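Sulton Site Builder review: a tidy editor with a few old habits
Ottilie Lehner
2026-03-01

I have been building small websites for other people long enough to be wary of anything that promises a finished site by teatime. Sulton makes that promise on its front page, twice, so I moved a real job onto it and kept it there for the whole winter. The client was Mayrhofer, a toy shop with a catalogue of 1,138 items and an owner who likes to change her prices late at night.

Signing up was quick. The import was less so. Sulton takes a spreadsheet, but only if the column headings match its own, and the help page lists them in a different order from the sample file. It refused my first try with the message "Something is not right". My second went through, with every pound sign turned into a question mark.

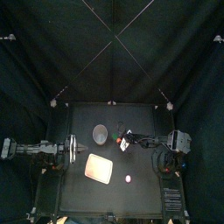 Once the products were in, I did warm to the editor. You drag a block, it stays put, and the phone layout is close enough that I only had to fix the header. Undo goes back 100 steps and survives closing the browser, which I haven't seen in Nolo or in the other builders I use. Text styles are kept in one place. If you change a heading there it changes everywhere, apart from the basket page, which seems to have been written by a different team in a different year.

The speed claims I don't buy. Sulton says pages load "instantly". With no photos on them, nearly. A category page with a normal number of pictures took 9 seconds on my mother's broadband, and shrinking the files myself did more good than the built-in "Boost" switch. I turned Boost on and off several times and couldn't tell you which was which.

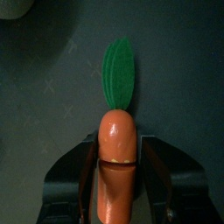 Then there is the price. The cheap plan stops at 3,000 visits a month, and visits from search engines count towards it. I found that in a footnote. Mayrhofer went over in November, as any toy shop would, and the site showed a grey banner asking the owner to upgrade. Customers could see the banner too. Support replied the next morning, politely, and took it down, but they would not say whether it would come back.

Getting your work out again is the part I'd look at hardest. Products export cleanly. Pages come out as one long file with the styling stripped, so moving to Nolo or Zamora later means rebuilding by hand.
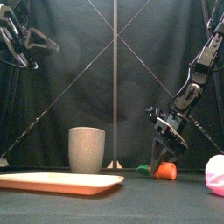

Orange cylinder and other small items on the table, with two robot arms overhead.

Would I use it again? For a café or a band, with five pages and no shop, yes, on the cheap plan and with the domain registered somewhere else. For a shop I'd wait until they sort out the basket page and the visit counting. Mayrhofer is staying put until her year runs out, and I have kept a copy of the spreadsheet.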